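**Symbol cubes** are small play blocks whose faces carry bold printed signs, meant to be turned, matched and set out in rows on any table that happens to be free. In Hemundale, where they have long been a fireside pastime, a family box is known as a *tanguy*, and a good one is handed down with some ceremony.

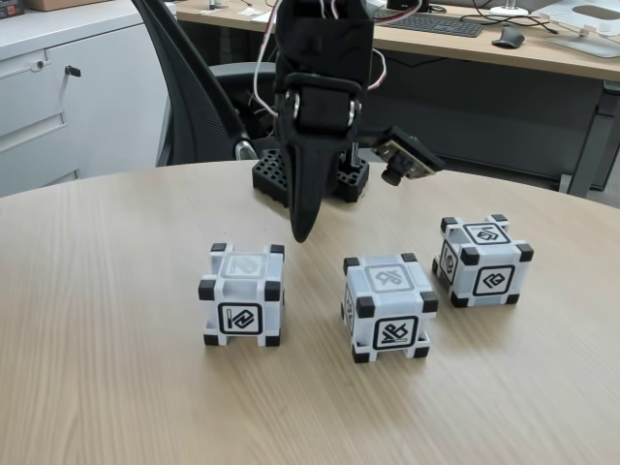 *Three grey-and-white cubes with black corner caps, on a round table.*

Players take turns laying a cube beside one whose sign they feel belongs with it, and a friendly quarrel over the choice is very much part of the evening. The Vustum rules allow 30 turns; older households simply carry on until supper.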